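Unit 4: Budgeting for a robot cell
Notes by Ruba Karaki

Split the request into three lines: arm, tooling, work surface. Students often leave out the third. Last year's quote from Hovland gave 1136 for tooling and 204 for the pegboard table. Delivery was 137 on top.

Block sets are cheap, so order a spare. Fingers wear and should go under running costs.

Quotes are due in February. Send them to Omar Hamdan with the supplier's lead time written on the first page.

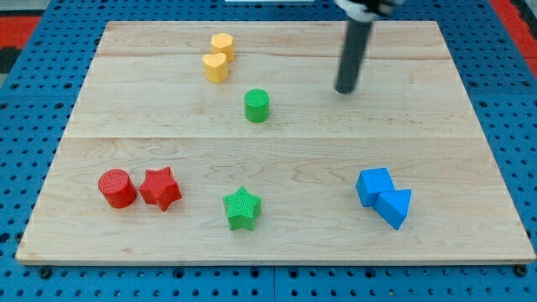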